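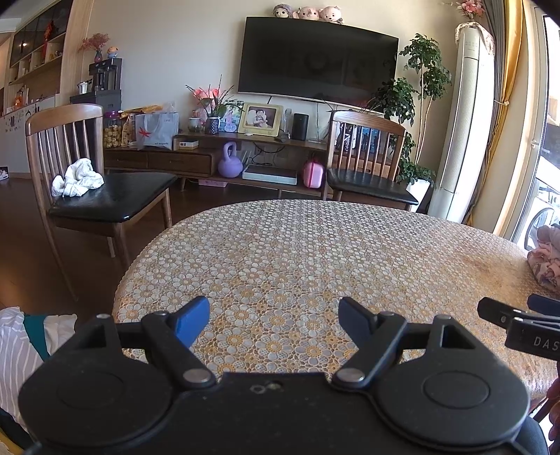

Hand-held gripper with one bright blue fingertip and one dark navy.

How to Review a Translated Novel When You Can't Read the Original

By Bent Þórarinsdóttir

Most people who review translated fiction do not read the language it was written in. Editors know this when they assign the book. You can still write a fair and useful review, but you need to work a little differently from the way you would with a novel written in English.

These are the steps I follow for the Indard books page, where a standard review runs to 800 words or so and the deadline is usually a couple of weeks after the book arrives. My running case is a novel I reviewed last September, Ukora by M. Zandorura, translated by H. Brynjólfsdóttir. It follows a family of ferry operators in a river town over two generations.

What you need

The finished book, or a proof with the translator's note included
A notebook or a plain text file
Any earlier books by the same author in English
Time for two readings, or one reading and a second pass through selected chapters

Step 1: Read the title page and the copyright page

Write down the name of the translator, the original title, the year of first publication and the language the translation was made from. Check that last one carefully. Some books reach English through a third language, and the copyright page may be the only place that says so.

Look at the gap between the original date and the English date. Ukora came out in English long after it first appeared, and by then the author had published four more novels. Calling it "the new Zandorura" would have been wrong. I called it an early novel, newly translated.

Step 2: Save the introduction for later

Introductions to translated novels are often written by someone who assumes you have read the book already. They give away deaths and marriages. They also hand you a set of opinions before you have had a chance to form your own, and these will turn up in your draft whether you want them or not.

Read the translator's note after chapter one if you need help with names or forms of address. Leave the rest until you have finished.

Step 3: First reading, few notes

Read at your normal speed. Mark passages in the margin with a light pencil line and keep going. I allow myself one written note per chapter, and it has to be a plain sentence saying what happened. In a long family novel you will be glad of these. Ukora has three characters called Teo, and at page 80 I had already mixed up two of them.

If you find yourself bored, write down the page number. Do the same when you look up and an hour has gone. Both lists are useful when you come to describe the pace.

Step 4: Make a list of what you think the translator decided

This is the part that new reviewers skip. You cannot judge accuracy without the original, and you should not pretend to. You can judge the English, though, and you can see a good many of the choices in it. Go back to your marked passages and ask:

Are any words left in the original language? Are they explained in the sentence, in a footnote or not at all?
Do the characters sound different from one another when they talk?
How are jokes, songs and proverbs handled?
Does the English belong to a particular place or period?
Are the long sentences easy to follow when read aloud?

In Ukora the boatmen use one word, "sennet," for the rope, the debt a man owes his employer and the promise between engaged couples. Brynjólfsdóttir keeps the word in all three cases and lets the reader work it out. I thought this was the best decision in the book, and it gave me my second paragraph.

Step 5: Second pass

You may not have time to read the whole thing again. If so, read the opening 40 pages, the last chapter and whichever chapter you liked least. The opening will look different now that you know where it leads. The chapter you disliked deserves another chance before you say so in print.

Copy out two or three short quotations. Type them exactly, with page numbers, and check them against the book a second time on the day you file. If you are working from a proof, ask the publisher whether those lines have changed.

Step 6: Write the draft

I use the same loose order most of the time.

Start with something that happens in the book. A short account of one event works better than a paragraph on the history of the region. The reader can have the history afterward, in a sentence or two, once there is a person in it.

Name the translator early. The first or second paragraph is right. A name that appears only in the details box at the end is not enough.

Give the plot up to the one-third mark and stop. If something important happens later, you can talk about the kind of trouble it causes without saying what it is.

Talk about the style with a quotation next to every claim. If you say the prose is dry and funny, show a dry, funny line. Remember that what you are quoting is the author's and the translator's work together, so "Zandorura writes, in Brynjólfsdóttir's version" is a good phrase to have on hand. Use it once.

Then say what does not work. In my case it was the courtroom section, which runs long and repeats testimony we have already read. I could not tell whether the flat tone there came from the original or the English, so I described the effect and left the blame out.

Step 7: Cut these words

"Seamless," "fluid" and "readable," when applied to the translation. They tell the reader nothing.
"Universal." It usually means the reviewer was surprised to recognize something.
"Lost in translation," in any form.
Comparisons to the one other writer from that country whom everybody has read. If the comparison is a real one, make it and explain it. Otherwise leave it out.

My first draft on Ukora came to 2,366 words, far over the limit. Most of the extra was history I had looked up and wanted to use. I cut all but one sentence of it.

Step 8: Check before you file

Accents and special letters in every name, including in the headline
Original title and year
Publisher, page count and price
Quotations against the finished book
Family relationships (draw the tree if you have to)

Send a note to the editor listing any letters with accents, so the copy desk can see what they should look like. Mine has a Þ in it and has been printed as a P more often than I can remember.

A note on comparing versions

Sometimes there are 2 English translations of the same book and you are asked to say which is better. Choose one page from early on and one from near the end, and set them side by side. Read both aloud. Report where they differ in meaning as well as in sound – if one has the uncle leaving and the other has him being sent away, that is a question for somebody who reads the original. Ask a librarian or a language teacher, and thank them by name if the paper allows it.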